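The Night Shift at Postwood Has Three Fingers

How a repair depot in Trasness handed its dullest hours to a machine, and what the people there did with the time
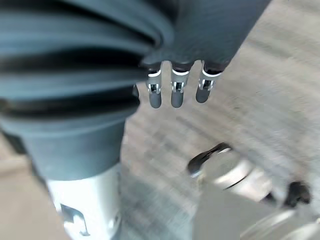

Hanging loose above the floor: three fingers, each with its white collar and silver joint.

The first thing you hear at Postwood in the morning is the kettle. The second is someone asking what the hand dropped.

Postwood is a repair and resale depot on the edge of Trasness, in a long, low building that used to store garden furniture. Small appliances come in by the pallet: hair dryers, toasters, desk fans, radios, electric kettles with no bases and bases with no kettles. The people who work there, 42 of them across two shifts, sort them, test them, mend what can be mended and strip the rest for parts. On a good day 600 items pass over the benches. Until last May every one of them was picked out of a crate by a person, turned over to find the label, and put down again in one of the trays along the wall.

That job was called "first touch," and everybody did it in turns, two hours at a time. I tried it for a morning. The first half hour is fun, like digging through a yard sale. After that your shoulders start to talk to you, and you stop noticing what you're holding. One woman on the early shift told me she used to dream about plugs.

Now first touch belongs to a dark gray hand on a long arm with a fat ribbed sleeve, and I have to admit I could have watched it all day. The fingers have soft-looking rounded tips, and when the hand is between jobs they just dangle there. Then the arm swings over the crate and the whole thing wakes up. It goes for a toaster the way a careful kid goes for an egg. It lifts, turns, waits for the label to be read, and sets the toaster in its tray with a small click that everyone on the floor has learned to tune out.

The system around it is called Nilsuwan, and it was put together for the depot by Plinden, a small engineering firm two towns over. Plinden's people spent 3 weeks at Postwood before they installed a single bolt. They did first touch themselves. They ate in the lunchroom. One of them got very good at telling a dead hair dryer from a live one by weight, a skill the regulars still bring up with respect.

What they learned was that picking things up is the hard part. Reading a label is easy for a machine if the label faces the right way. But a crate of used appliances is a knot of cords, and no two crates are knotted alike. In the first month the hand would pull up a radio and bring a fan, two chargers and half a waffle iron along with it. The lunchroom has a whiteboard where people wrote down the best catches. The record is a string of five items, the last of which was somebody's glove.

It does better now, mainly thanks to a change that came from the benches. A tester on the late shift suggested wrapping the cords at the loading door, with a twist tie, before the crate ever reaches the arm. It takes a few seconds per item. Plinden had been working on a clever way to untangle cords by shaking, and they dropped it the same afternoon.

So what happened to the people? I asked this of everyone who would stand still, and the answers didn't line up as neatly as I expected. No jobs went. That was agreed in writing before the arm arrived, and the agreement is pinned up next to the time clock where anyone can read it. The first-touch hours were split between the repair benches and a new training corner, where you can learn soldering on paid time. Eleven people have been through it so far. The repair rate is up, the scrap bins fill more slowly, and a man who spent nine years on the loading door now rebuilds radios and is very happy to tell you about capacitors.

But there were things people liked about the old way, too. First touch was done in pairs, across one crate, and it was where you talked. You got to know people from the other end of the building. Bench work is quieter and you do it facing the wall. A few of the older hands told me they miss the chatter more than they ever hated the lifting, and the depot has since turned four of the benches around so that they face each other. It's a small fix - it cost an afternoon and two extension cords - and it's the one people mentioned to me most.

There's also the matter of the mornings. The arm runs through the night, on its own, and by 6 a.m. the trays are full. Some people love walking in to a day that's ready to go. Others find it a little pushy. "It's like coming down to breakfast and your homework's been handed out," as one of them put it. The early shift has taken to having its coffee first, trays or no trays, and the managers have left that alone.

The hand still gets stumped. Anything glossy and round is trouble, and so are the old clothes irons, which are heavier at one end than they look. When it gives up, it sets the thing aside in a yellow bin and carries on. Emptying the yellow bin is the most popular job in the building. You get the odd stuff there: a foot massager, a bread machine full of buttons, a lamp in the shape of a goose.

On my last morning I watched the bin come over to the benches. The late shift had stayed a few extra minutes to see what was in it. Item number 2092 on that month's log was a popcorn maker with a cracked lid, and three people wanted it.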